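Trement Sweep Backdrop and Table Cover Set: four months in

Reviewed by Svend Thorlacius

I should say up front that I don't trust anything sold as a "studio in a bag." I have bought three of them over the years and two ended up as dust sheets. So when the old paper roll finally got too yellow to use and my partner ordered the Trement white set for our listings, I was ready to be annoyed.

What you get is a length of white fabric to hang at the back, a second piece to lay over a table, 4 spring clamps and a drawstring bag that will never again hold everything once you've unfolded it. No crossbar and no stands. The listing shows them, and only the small type says they're extra. That cost Trement a star before I'd opened the package. I used the crossbar from an old Ison kit. It fits, barely.

The claim that got my attention was "wrinkle-free out of the bag." It is not. Mine came out folded into a tight square, and the creases were sharp enough to show from the far side of the room. Hanging it overnight did next to nothing. A steamer got rid of most of them in 50 minutes, which I resent, and the long vertical folds came back as soon as the fabric had spent a week in the bag. If you can leave it up all the time, do. If you need to pack it away after each session, plan on steaming every time or learn to live with it.

Color is better than I expected. I held it next to a sheet of printer paper and the two were close. The Ruddock set I owned before this had a blue tint that made everything look like it was being sold in a dentist's office. The Trement is a plain white, a little flat, and it stayed that way after two washes. The care label says cold water and no dryer. I put the table piece in the dryer on low by mistake and it came out fine, though I wouldn't count on that.

It's thinner than the product page makes it sound. Over our old pine table you could see the grain through it until I put a bed sheet underneath. Hung in front of the window it glows in the afternoon, which some people may like and I don't. Move it to a solid wall.

Now the table piece, which is where I have my real complaint. It slides. On a bare tabletop it creeps toward you every time you put something down or pick something up, and the wrinkles gather in the middle, exactly where you want it smooth. The clamps should solve this and they don't, quite. They're fine on a thin edge, but they slip off anything thicker than a cheap folding table. I ended up buying a set of Mitby clips to hold the front corners, and those have stayed put.

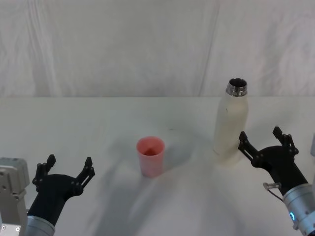

The other thing people ask about is the line where the backdrop meets the table. With two separate pieces you will have one. The word "Sweep" in the name suggests a single curve with no visible join, and you can't get that by using the set as the instructions tell you to. For small items shot close it hardly matters, and you can crop or angle down. For anything tall, such as lamps or a vase with stems in it, the line goes right behind the item and you'll be fixing it afterward on the computer. I tried running the hanging piece forward over the table and skipping the cover altogether. That gave a decent curve, but it used up so much length that I lost height at the back.

The stitching has held up. One hem had a loose thread on arrival, I snipped it, and it hasn't run. The rod pocket is straight, and that's more than I can say for the Ruddock.

I read through a good part of the ratings before writing this (1,558 of them when I looked) and I don't know what the five-star people are comparing it to. Most seem to have written theirs the day it arrived. Give it a few months of folding and hanging and I'd expect a few of those stars to go.

Would I buy it again? At the sale price, maybe. At full price, no. A fabric store will sell you plain white cotton by the yard, and anyone with a sewing machine can put in a rod pocket in an evening. You'd get something heavier, too.

Good: color, stitching, washes well.
Bad: creases, thin fabric, weak clamps, misleading photos on the listing.

Three stars out of five. I'm still using it, mostly for dishes and small kitchen stuff, and the bag is holding clothespins.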